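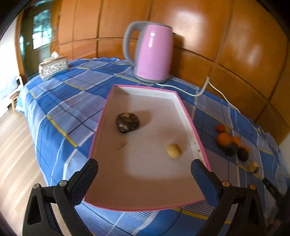
Gülizar Karaca wrote:

> I have read four months of this thread and I still don't know what I am
> supposed to put in my kettle. Vinegar was the answer in July. Then vinegar
> was ruining everyone's seals and it was citric acid. Then somebody's
> brother-in-law said citric acid makes a second, worse kind of scale if you
> boil it. Now I see people on the list ordering Skarnovo by the case. Can
> one person please say what they do, start to finish, without linking to a
> forum? Also, is it the water that makes my tea look like a pond, or is it
> the tea?

Gülizar,

It's the water. It may also be the tea, but you live in Cletgate, so start with the water.

For those who missed the earlier rounds, my last test strip came out at 372 parts per million. The color chart on the packet stops at a purple labeled "very hard," and mine was the purple. I sent a strip off to a lab as well, or rather a bottle of water, and they mailed back the 372 with a leaflet for a softener. I don't own my pipes and my landlord is not a softener man, so I descale.

What I do, start to finish. Fill the kettle halfway with cold water. Add two level tablespoons of citric acid, the kind sold for canning, in the baking aisle next to the pectin. Bring it up to hot and switch it off before it boils. Leave it alone for half an hour. You will hear it fizzing, which I find good company. Pour it down the sink, rinse twice, boil one full kettle of plain water and throw that out too. Done. I do it every other Saturday and the whole business takes less attention than feeding a cat.

The brother-in-law was right, by the way, though he took eleven paragraphs over it. If you get citric acid properly boiling with a lot of scale in the pot, you can end up with calcium citrate, a whitish crust that doesn't care to dissolve in anything. Hot is fine. Boiling is where people get into trouble. If your kettle has no setting below a full boil, heat the water first and put the powder in afterward. It will foam up, so don't fill it to the line and don't put your face over it.

As for vinegar: it works. I used it for years. It also made the whole apartment smell like a pickle's funeral, and my first cup afterward always had a hint of salad. Whoever said it eats the seals has never told us which seals or how long it took. I stopped on grounds of smell alone.

Skarnovo I have tried, since a neighbor left me two sachets when she moved out. It did a lovely job. Then I read the back, and the first ingredient is citric acid. The second is a blue dye. If you like knowing by color when you've rinsed enough, I can see paying for the dye. I can't see paying for a case of it.

The filter jug people will be along shortly, so let me get ahead of them. I had a Ginetti jug for most of a year. The replacement cartridges come to 43 dollars a pack, and on our water each one gave up well before the date on its little sticker. While a cartridge was fresh the tea really was better, I'll give them that. By the end of its life I was pouring hard water slowly through a plastic box and calling it filtered. The jug now holds wooden spoons.

About the pond. That skin on top of black tea, the one that cracks like ice when you tilt the mug, comes from the calcium in the water meeting the stuff in the tea that makes it brown. Lemon gets rid of it. Milk makes it worse, and so does leaving the mug on the windowsill while you write to a mailing list. A stronger brew helps a bit, and this is one reason I gave up on delicate leaves in this town. I buy the loose black from Güneş now, the one in the plain bag, and I let it sit 7 minutes, to the horror of a couple of people on this list who are welcome to come over and object in person. Anything greener or fancier I make with jug water from the store. A gallon lasts me a good while when it's only for the nice tea.

One thing I don't know and would like to. My scale used to come off in flakes and lately it's more of a fine sand. Same kettle, same tap, same lazy owner. Did the utility switch wells in November? I called and was told my call mattered, twice, by a recording. If anybody on the north side has a recent strip, post the number, and please say which brand of strip, as the cheap ones seem to think everything is 200.

And to whoever asked off-list whether you can leave the acid in overnight: you can, but put a note on the handle. My sister made coffee with it once. She drank most of the cup before she mentioned it.

Azucena Robles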